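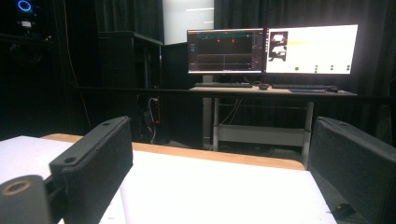
Grivden, July

Datasets > Text > Recipe cards > Imora

# Imora Recipe Cards

Print | E-mail this page

I typed up my family's recipe cards, then the neighbors' cards, and then it got out of hand – so now it's a dataset! There are 1358 recipes in `cards.csv`, one row per card, with all the smudges and odd spellings kept in.

## What's inside

- `title`: as written, even when it only says "the good one"
- `body`: ingredients and steps together (people mixed them up and I didn't dare untangle it)
- `box`: which of the 17 recipe boxes the card lived in

The Tóth box is the biggest and the messiest. The Leker box is nearly all cakes, so watch out for that if you're training a sorter.

## Things to know

Oven heat is often just "hot" or "medium." I left 30 cards out of the file where the ink had run too badly to read. Fractions are typed like 1/2, and I'm sure I missed a few – please open an issue if you spot one.

Version 2 will add the Grivden church cookbook, which should bring us up to 1750 rows.

## License

Use it for anything you like. A link back would be sweet.

Comments (3)

**plumjam:** Row 212 says "one cup salt." Is that right??

**author:** Yikes, checking the card tonight!

**oldstove:** Made the walnut bars from the Leker box. Needed ten more minutes in my oven.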